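How I clean up a second-hand table with a marble-look top

I've bought more old kitchen tables than I have rooms for (don't ask my sister), and the printed marble ones are my favourite. They're cheap, they're cheerful, and most of the grot comes off with stuff you've already got under the sink. My best score was at the Woncombe tip shop, and I still reckon I robbed them!

Start with a dry cloth and get the crumbs out of the edge trim. A wooden skewer is great for this. Then mix a squirt of dishwashing liquid into warm water, wring your cloth right out and work from the middle towards you.
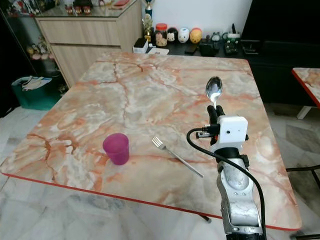
Marble-pattern top with the red edge band, plus a cup and fork.

For sticky patches I make a paste of bicarb and water, dab it on and leave it for 7 minutes while the kettle boils. Go gently, though. I once got stuck in with a green scourer on a glossy top and ended up with a dull spot the colour of old dishwater. Soft cloth only, please.
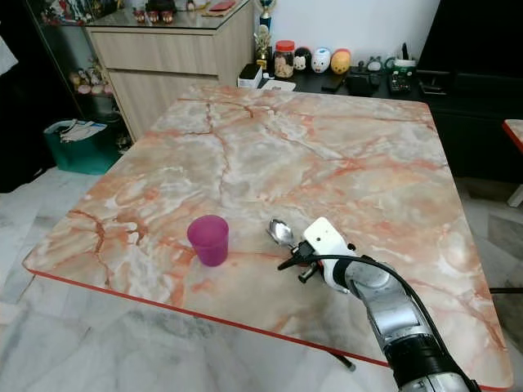
Old tape residue is a different beast. Eucalyptus oil on a cotton bud shifts it, but try it on the underside first and give it up to 24 hours to see if the finish goes cloudy. Endang Khoo put me on to that one, and she's done far more tables than I have.

Last job is the wobble. Flip the table onto a blanket, nip up the leg bolts, then stand it back up and press on each corner.

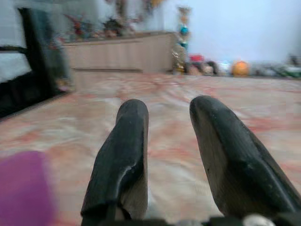
If it still rocks, stick a felt pad under the short leg and trim it with scissors until it sits flat. I buy the thick ones and cut them down, and the offcuts go under my pot plants.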